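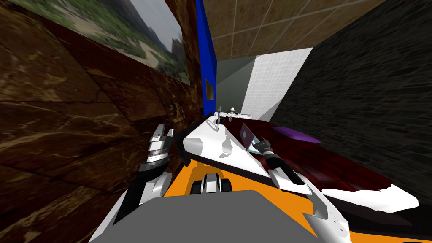

The two-armed robot in one of the simulated rooms, right gripper close to a thin purple object at the edge of the white top.

Print this page
E-mail this article

Rules for robots that tidy up
April 28, 2022

Two arms, an orange base, a room that exists only on a computer. And a rule book, which is what I had come to ask about. The house rules at Jelley run to 60 entries now and the woman who keeps them up to date had just under an hour for me between meetings at the Velladthorpe office. She asked not to be named. Fine by me.

So what is a house rule, for a robot in a pretend room?

"Something you'd be cross about if it was your own house," she said. "Don't drag things. Don't lean on the furniture. Don't come at a table edge fast. It sounds like what you tell a child and a lot of it is."

The rules are checked in simulation before anything goes near a real arm. Each task is run over and over in a set called Movville, 333 rooms at present, all of them rather ugly. Marble walls next to stone walls, a white tiled wall at the far end, ceilings in brown tile. I said I wouldn't want to live there.

"You're not meant to. We change the walls because the rule has to hold whatever the walls look like. If an arm only behaves itself in front of magnolia paint, I don't sign it off."

Signing off takes 2,000 runs per task. Was 1,765 until last August, a number she says came out of one long weekend's computing and then stuck. "People had started quoting it like it was science. It was just where the machine had got to when we came in." She pushed for a round figure and got one.

What counts as a fail? Contact with anything not in the task. That's rule four. A brush against a lamp is a fail, even if the lamp stays up. There was a long argument over soft things - bedding, cushions, loose cloth - and some of the team wanted those let off. They lost.

"Cloth is worse, if anything. A cup you either hit or you didn't. Cloth catches and comes along with you, and then you've got something trailing that the arm doesn't know about. So cloth near the arm means slow down. Rule eleven."

And thin things, cards and tablets and so on? She pulled a face. Thin things have three rules to themselves. Approach from the side where there is most room. Close the fingers slowly. Never pinch against a surface to get a grip, which arms will do if you let them.

"They find that trick on their own and it works, so they keep it. In simulation nothing cracks unless you've told it to crack. You have to write down that you mind."

I asked about the second arm, the one not doing the job. Rule nineteen, it turned up in the very first draft. The idle arm keeps clear of walls and keeps out of the other one's way, and it isn't allowed to be parked anywhere it can't be moved from in one go. Early drafts said "rest position" and left it at that. Everbody read it differently.

Testers outside the firm use a longer list called the Gavrilă sheet, which adds paperwork: who changed what, which room, which version. She is politely in favour. "It's dull. I'd still rather have it. Half my week is somebody saying it passed, and me saying passed which one."

Does a pass in a made-up room mean much in a real one?

"It means we're allowed to start. No more than that. Real rooms get a person standing by with the stop button and half speed for the first day, and thats in the rules as well. Rule one, in fact. I moved it up."

What would she cut? She thought about it for a bit. The rule on floor markings, probably, written for a warehouse job that was dropped. Then she was wanted downstairs. The next revision is out for comment inside the firm, she said on the way to the lift, and the bit on cloth is being rewritten again.

Print this page
E-mail this article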